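De: Romain Royer
Para: lista de coordinación del proyecto Flangate
Asunto: Re: [flangate-coord] Criterios de anotación del agarre y resultados de la segunda ronda
Fecha: 11 de marzo de 2018

Estimados colegas:

En respuesta a la consulta remitida por Tanvir Herath, que se reproduce a continuación, se comunican los resultados de la segunda ronda de demostraciones y los criterios que regirán la anotación hasta la reunión de junio.

> Tanvir Herath escribió:
>
> Estimado Romain:
>
> Al revisar el último lote hemos encontrado discrepancias entre los dos equipos de anotación en los objetos con envoltorio flexible. El equipo de Lundbridge marca el inicio del agarre en el primer contacto de cualquiera de los dedos; el nuestro espera al contacto de ambos. En objetos rígidos la diferencia carece de importancia, pero en bolsas y paquetes blandos desplaza la etiqueta lo suficiente para alterar el entrenamiento.
>
> Solicitamos además que se aclare si las demostraciones grabadas en domicilios con mucho desorden visual deben conservarse en el conjunto principal o pasar al de evaluación. Hậu Triệu es partidario de lo segundo.
>
> Quedamos a la espera de indicaciones antes de cerrar el lote.
>
> Atentamente,
> Tanvir Herath

1. Situación del conjunto de datos

La segunda ronda se cerró con 2.913 demostraciones válidas, obtenidas con la pinza de mano en viviendas particulares. Se descartaron 146 por pérdida de seguimiento de la cámara o por etiquetas temporales incompletas. Las descartadas se conservan en el servidor de Grornada y pueden consultarse previa petición a Trinh Lương; no deben incorporarse a ningún entrenamiento.

2. Inicio y fin del agarre

Se adopta el criterio de contacto bilateral. El inicio del agarre corresponde al primer fotograma en que las almohadillas de ambos dedos tocan el objeto, con independencia de que uno de ellos lo haya rozado antes. El fin corresponde al primer fotograma en que cualquiera de las dos deja de tocarlo. En los envoltorios brillantes, los reflejos pueden simular una separación inexistente; en tales casos el anotador deberá comprobar los tres fotogramas anteriores y los tres posteriores.

El paquete de pañuelos de la serie doméstica sirve de referencia para la etiqueta «agarre bilateral»: la almohadilla azul izquierda presiona un lateral y la derecha, el borde opuesto. La inclinación del paquete no modifica la etiqueta y se registra en el campo de orientación.
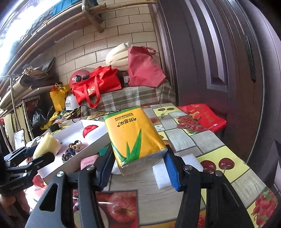
3. Entornos con desorden visual

Las demostraciones de este tipo permanecerán en el conjunto principal. Hưng Ninh entrenó la política con ellas y sin ellas, manteniendo idénticos los demás parámetros, y la versión que las excluía obtuvo peores resultados en superficies estampadas, con errores concentrados en la fase de aproximación. La diferencia fue menor en mesas lisas. Se reservará para evaluación un grupo de 10 viviendas completas, de modo que ninguna aparezca a la vez en ambos conjuntos. La propuesta de Hậu Triệu queda así atendida en parte; si considera insuficiente el grupo reservado, se le ruega que lo comunique por esta misma lista.

4. Limitaciones

Los resultados anteriores proceden de una sola arquitectura y no deben citarse como conclusión general en la documentación externa. Tampoco se ha medido todavía el efecto del nuevo criterio de contacto sobre la fuerza de cierre aprendida. El equipo de Mondal dispone de la instrumentación necesaria y ha aceptado realizar esa medición una vez anotado de nuevo el lote pendiente.

5. Actuaciones solicitadas

Se ruega a Lundbridge que revise las etiquetas de inicio en la categoría de envoltorios flexibles. Las restantes categorías no requieren cambios. Los ficheros corregidos se depositarán en el directorio habitual con el sufijo de la versión 3, sin sobrescribir los anteriores. Trinh Lương verificará la concordancia entre anotadores sobre una muestra común y enviará el informe a la lista.

Las dudas sobre casos particulares deberán plantearse indicando el identificador de la demostración y el número de fotograma. Se agradecerá que no se remitan vídeos adjuntos, dado el límite de tamaño de los mensajes.

Atentamente,

Romain Royer
Coordinación técnica, proyecto Flangate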